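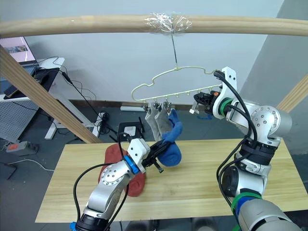
4.2 Socks, Clips and the Slow Part

I'll start with the chore I was most sure we'd get right. Hanging socks on a clip hanger sounds like the easy end of laundry. There's no folding, no ironing, and the thing you're hanging is small enough to hold in one hand. I told Wichai Somboon we'd be done with it by March and on to shirts (he still brings this up, usually around other people).

The trouble is that each sock is really two jobs going on at once. One hand has to bring the fabric up to the bar and keep it there, and the other has to deal with a clip, which is tiny and stiff and hangs from something that swings. You can see how cramped it gets in Figure 4, with the left gripper closed around the middle of a blue sock while the right one works just under the hanger bar. Look at the tilt of the hanger too. Every time a sock goes on, the balance changes, and the next clip isn't where the last plan thought it would be. People correct for this without looking. Our policy has to see it, and half the time its own wrist is in the way.

We trained on 1507 demonstrations, all collected by Severino Cantero and me on the Hebden bench, then ran 88 test trials with a fresh sock and an open clip each time. I counted a trial as a success only if the sock stayed up for 27 seconds after both grippers backed off. That number isn't magic. It was the length of the timer we already had, and I'd rather report it than pretend we picked it carefully.

So what went wrong? Mostly pinching. The clip would open nicely, the fabric would come up, and then the jaws would catch a fold of cuff too thin to carry the weight. The sock slid out while the arm was pulling away. In 11 trials the clip grabbed nothing at all and the policy carried on as if it had, which was painful to watch – it would let go with total confidence and move on to the next sock. Adding a short tug before release helped with those, though it made every cycle longer and sometimes pulled out a sock that had been fine.

Color mattered less than I expected. Light gray socks against a pale wall were the ones I worried about, and they did about as well as the bright ones. Thickness mattered a lot. Thin dress socks curl at the cuff, and by the time they reach the bar they're more like a rope than a sheet.

Can a machine do this chore yet, then? In my kitchen, no. It needs a fixed table, a hanger at a known height and somebody nearby to pick up what drops. Boris Vrabec argues that a friendlier clip with a wider mouth would get us most of the way, and he may be right, but I wanted to work with the kind of hanger people already own. I'd also like to see the same policy tried on the Meltberg data, where the hanger moves between trials – ours never does, and I suspect we've been spoiled by that. Section 4.3 goes into the tug test and what it costs in time.

Related items

Wayne Lockwood: Regrasping Wet Cloth With the Trenora Hand
Roy Penrose: Why Dish Racks Are Still Hard
Sestar Workshop Notes: Two Arms, One Towel
Severino Cantero: Clips, Pegs and Other Small Springs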